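Company News | Retail & Office Supply

Koster to Bring Desk Organizer Line to Independent Stationery Stores

September 27, 2026

Koster, a maker of desk and drawer organizers, will begin selling its Varance line through independent stationery and office supply stores this fall. Until now the line has been sold only by mail order. 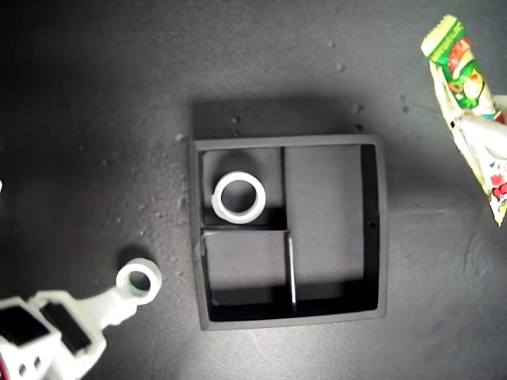
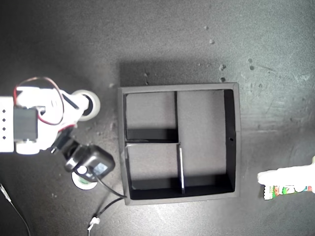
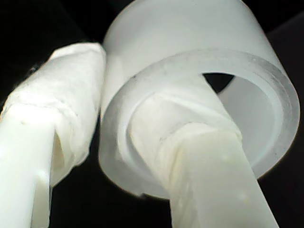
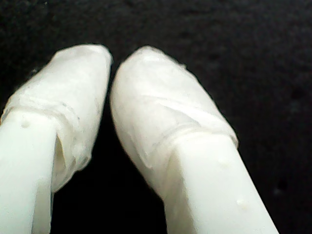
DISTRIBUTION

Under an agreement signed in July, Fultel will handle warehousing and delivery to stores. Orders will ship from the Fultel warehouse in Cilova, with a minimum first order of two cartons. Nearly 200 stores have asked for the fall price list.

"Store owners have been asking us for this for a long time," said Gervasio Toledo, sales director at Koster. "Mail order suited us when we were small, but people like to pick up an organizer and see if their own pens and clips will fit before they pay for it."

Store prices will match the mail order catalog. Koster will supply a counter display with each first order at no charge. Stores may return unopened cartons within two months of delivery, and Koster will pay the freight on any carton that arrives damaged.

The full catalog now lists 393 items, including drawer inserts, letter trays, file holders and replacement labels. Stores do not have to carry the full line. Jordan Lambert, who manages store accounts, said most owners are expected to start with the smaller desk pieces and add drawer inserts later.

"A shop with one short shelf can still open an account," Lambert said. "We would like them to order what they can sell and call us again when it is gone."

Mail order customers will see no change in service. Existing account numbers, gift cards and order histories remain valid, and the printed catalog will continue to be mailed twice a year.

Stores that want a price list or an account form can write to the Koster store accounts desk.

Contact: Koster Store Accounts | © 2026 Koster. All rights reserved. | Back to top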